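Zakevden Ceremony Planning Kit: Review

Prepared by the Granström Register of Celebrants, January 2019

The Zakevden Ceremony Planning Kit is a boxed set intended for couples who are writing their own wedding ceremony, with or without the help of a celebrant. It consists of a ring-bound workbook, a pack of 28 reading cards, a running-order chart and a slim folder for vows. The Register was asked by several members whether the kit could be recommended to clients, and a copy was purchased at the full price for this review.

The workbook

The workbook is the strongest part of the set. It takes the couple through the ceremony in the order in which guests will experience it, from the entrance to the signing, and leaves generous space for notes. The questions are plain and sensible. Couples are asked who should be mentioned by name, whether children will take part and how long they would like the ceremony to last. The paper takes ink well and the pages lie flat when opened.

The chapter on legal requirements is less satisfactory. It runs to two pages and speaks in general terms of "the necessary paperwork", with no mention that notice must be given in advance. Members who lend the kit to clients should supply their own guidance on this point.

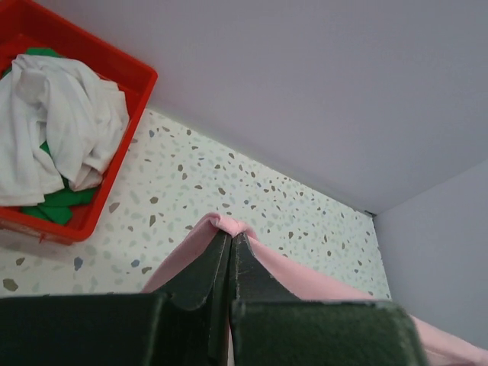
Reading cards

Each card carries one reading, with a note of its length when spoken at a steady pace. The timings were tested aloud and most were found to be fair, although the longer poems take around 10 seconds more than stated. The selection leans heavily towards romantic verse. Couples looking for something lighter, or for a reading suited to a second marriage or a small family gathering, will find little to choose from. The cards are also printed in a pale italic typeface that would be difficult to read outdoors in July sunshine, and a reader should be given a typed copy on the day.

Running order and vow folder

The running-order chart is a single folded sheet with movable labels for music, readings, vows and rings. It is useful at a first meeting, particularly where two families have different expectations. The labels can be lifted and replaced several times before they lose their hold.

The vow folder is well made and of a size that sits comfortably in one hand. It has two inner pockets, so that both sets of vows may be carried by the celebrant until they are needed.
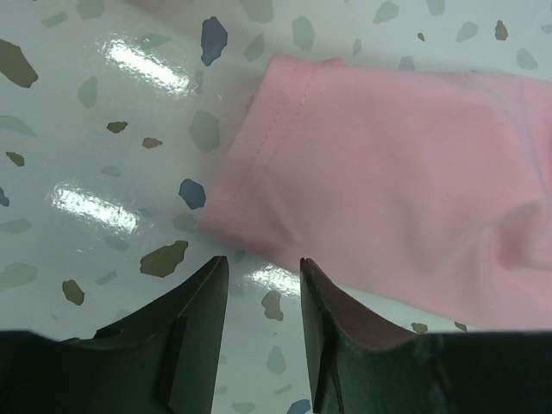 Pink fabric on a speckled surface.

Comparison and availability

The nearest alternative is the Famville planner, which costs less and contains a fuller legal section but has no reading cards or folder. Zakevden kits are supplied through the Vasholm stationery catalogue, and replacement labels may be ordered separately. Our order arrived complete and undamaged.

Recommendation

The Register considers the kit suitable for couples at an early stage of planning – especially those who have not yet met their celebrant. It should be used alongside current advice from the registration service. Members may borrow the review copy on written request.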